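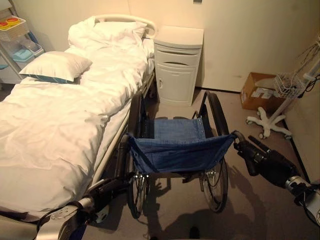
Head cam, bed side of the room. Both grippers closed on the push handles.

Ticket 3743 - right gripper loses the wheelchair handle on turns
Opened by: Thaís Cavalcanti
Assigned: Arnout De Haan
Opened: Nov 19, 2019
Priority: high
Status: open, waiting on parts

What happens
Comparing the Szabo grippers against the old Tastum pair on the wheelchair task. Straight push is fine with both. On a left turn the right Szabo slides back along the handle until the controller calls grip lost and stops both arms. Left one holds. Same chair, same start spot, same script for both pairs.

What I expected
Handle stays put in the fingers through the whole turn, like with the Tastums.

Setup
Szabo grippers both sides, stock finger pads. Controller on the Clernach build, force limit at default. Head camera only, wrist cams off.

Tried so far
- rebooted controller, no change
- re-zeroed both grippers with fingers open. no change
- force limit up to 126. Holds longer, then same slip
- force limit 200. Overcurrent warning on the right before the chair even moves. Put it back
- swapped left and right grippers. Slip stays on the RIGHT side. So not the gripper itself??

Arnout De Haan:
If it stays on the right after a swap, look at wrist angle. Is the right arm coming in at the same angle as the left? Also check which tool file is loaded. Tastum fingers are shorter, if the old offset is still there you're grabbing too close to the end of the grip.

Thaís Cavalcanti:
Left had the Szabo file, right was still on Tastum. Dumb. Fixed, restarted, ran again.

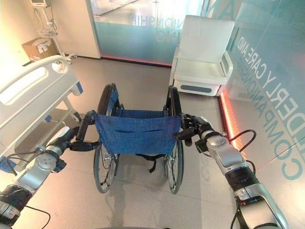

Better but not gone. With the right offset it gets through the shallow turn every time. Sharp turn still slips, almost 29 mm by the log before it trips. Left side moves too, just not enough to trip anything, I hadn't looked at that before.

Siobhán Corrigan:
Saw the same at Pitdale with the stock pads. They're flat and hard, the handle is round. Ask for the grooved ones. In the mean time slow the turn down and see if it makes it.

Thaís Cavalcanti:
Half speed, sharp turn: pass. Full speed: fail. Grooved pads requested.

Arnout De Haan:
Ok so two things. Tool file is a setup mistake, but the controller should have complained about two different files on a matched pair. Opening a seperate ticket for that. Pads stay on this one.

Please don't put any of the runs from before the file fix in the comparison sheet, right side numbers are no good. Tastum runs can stay.

Thaís Cavalcanti:
Removed. Also saved the logs from the swap test under the ticket number in case Caoimhe wants them for the arm side.

Next
- fit grooved pads both sides, repeat sharp turn at full speed
- repeat with wrist cams on
- force limit stays at default untill then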